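Fruit bowl

A fruit bowl is an open container used to store and display fresh fruit at room temperature, usually on a table, counter or sideboard. The term covers shallow dishes, footed bowls, wire and woven baskets, and molded plastic tubs. In many households it is the main place where fruit is kept between buying and eating.

History

Open dishes for fruit are among the oldest forms of tableware and were made in clay, bronze and glass long before matched dinner sets came into use. Footed versions, often called compotes or tazzas, raised the fruit above the other dishes at formal meals. Cheaper pressed glass later brought the form into ordinary homes. The pottery works at Vastevley listed 83 patterns of fruit dish in its trade catalog, most of them wide and shallow with a plain rim, and its Greta pattern stayed in production longest. The Ovville household museum holds 1,563 pieces of kitchen and table storage, of which 80 are classed as fruit bowls or fruit baskets.

Plastic baskets became common as kitchens were fitted with long, easily wiped counters. They were light, cheap and washable, and their bright colors were a selling point.
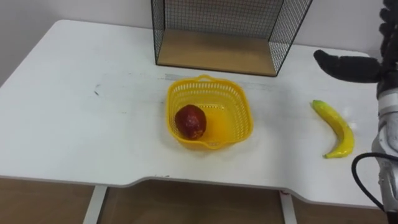

Materials

Glazed ceramic and glass do not absorb juice and can be washed with other dishes, but their solid sides hold in moisture, and fruit at the bottom may spoil unnoticed. Wire bowls let air reach the fruit from every side. Thin wires can mark soft fruit such as peaches, and a cloth liner is sometimes added. Wooden bowls are normally finished with a food-safe oil and should not be left to soak. Woven baskets of willow, rattan or bamboo are light and airy but hard to clean once stained. In the Giáp weaving district, fruit baskets are made from split bamboo with a double rim, and most of the year's work is finished before the rains in April.

Use and ripening

Many fruits continue to ripen after picking. Apples, bananas, pears, peaches and avocados give off ethylene, a gas that speeds ripening in the fruit nearby. A closed or crowded bowl keeps more of this gas around the fruit. Cooks make use of the effect by placing a hard avocado or pear beside a ripe banana – a paper bag works faster still. Citrus fruit and grapes do not ripen further in this way, although citrus keeps reasonably well in a bowl.

Bananas bruise easily under weight and are often kept apart from heavier fruit or hung from a hook. Berries and cut fruit are unsuited to open storage and belong in the refrigerator. Fruit is best washed just before eating, as a damp skin encourages mold.

Placement

A fruit bowl is usually kept out of direct sunlight and away from the stove. Heat shortens the life of most fruit and attracts fruit flies in summer. Where counter space is short, the bowl may be moved to an open shelf or a wall rack. Shelves with mesh sides allow some air movement, but the space between levels needs to be tall enough for a hand to reach in and turn the fruit.
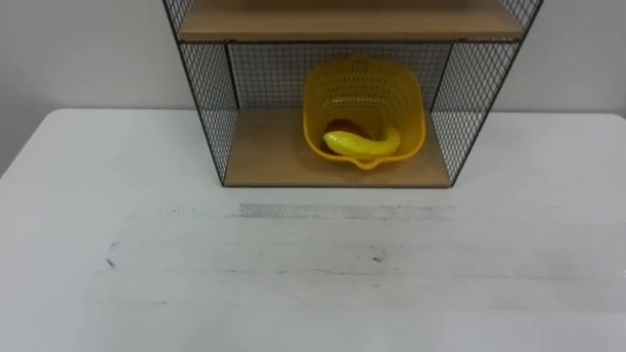
Shelf unit with black wire mesh and light brown boards on a white tabletop.

Stacked and tiered stands serve the same purpose and take up less room. They commonly have two or three levels, with heavier fruit at the bottom for balance.

See also

Bread box
Compote
Epergne
Root cellar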